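# Refurbishing desktops at Latuheru: memory, cables and the order of work

13 May 2020

The bench supervisor at Latuheru has been taking apart and rebuilding office desktops for 15 years. The workshop receives most of its machines from Nammont, a leasing company that returns them in batches at the end of contract. The last batch before the interview was 100 units, all in the same model of tower case. We asked how a machine moves from the intake shelf to the outgoing pallet, and what slows it down.

Intake is short. The asset tag is read, the side panel comes off, and the inside is checked for missing parts before any power is applied. "Drives are usually pulled before we get them," the supervisor said. "Memory is less predictable. One machine will have every slot filled and the next one will have a single module, and the paperwork says they are identical." The paperwork is corrected at this point. Nothing is repaired until the record matches the contents of the case.

Dust removal comes next, with low-pressure air and a soft brush. Fans are held still during this step. Heat sinks are lifted only if the processor temperature is high during the first test, and fresh thermal paste is applied when they go back on.

The supervisor spent more time on cables than on any other subject. In a typical tower, the main power lead, the drive power leads and the data cables all cross a small area near the memory slots. "The factory routes them once, with an empty case and both hands free. After that, every technician who opens the machine moves something. By the third owner you have a bundle lying across the slots, and you cannot seat a module without holding the bundle back."

The shop's rule is to move cables before touching memory. Ties that hold a bundle in a useful position stay on. Ties that pull a bundle toward the board are cut and replaced. Data cables are given a wide loop. A tight bend near the plug is treated as a fault even when the drive reads correctly, and the cable is swapped. "A marginal data cable passes on our bench and fails on somebody's desk in March," the supervisor said. "The cable costs very little. The return shipment does not."

Asked about the seating of modules, the supervisor gave the sequence without pausing: clips open, notch aligned, even pressure at both ends, clips closed by the module itself. If a clip has to be pushed shut with a finger, the module comes out and goes in again. Slots are blown out before each insertion. Contacts are wiped with a dry lint-free cloth. The shop stopped using erasers on contacts some time ago, as the crumbs ended up in the slots.
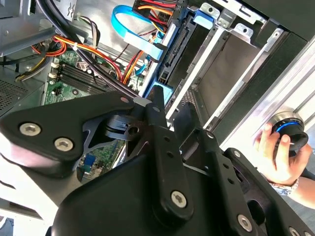 *Memory slots and cabling inside an open desktop case.*

Testing is done with Plaro, a diagnostic program the workshop adopted to replace a set of older boot disks. It runs the memory test for seven passes and then checks each drive connector in turn. Over 1,998 machines have been logged in it to date. The supervisor considers the log more useful than the test. "If I get the same slot failing on the same board four times, I stop changing modules and look at the board. You need the history for that."

Boards with a confirmed slot fault are sent to Drestar, which handles component recovery. Latuheru does not attempt slot replacement. The labor involved is more than the resale value of the machine, and the supervisor was not in favor of selling a desktop with a disabled slot, even at a lower price.

The final step is a second look at the cabling before the side panel goes on. The technician who did the work does not do this check. It takes a minute or two. The most common finding is a drive power connector that has been pushed in at a slight angle. The second most common is a lead touching a fan. Both are corrected on the spot and entered in the log under the machine's tag number.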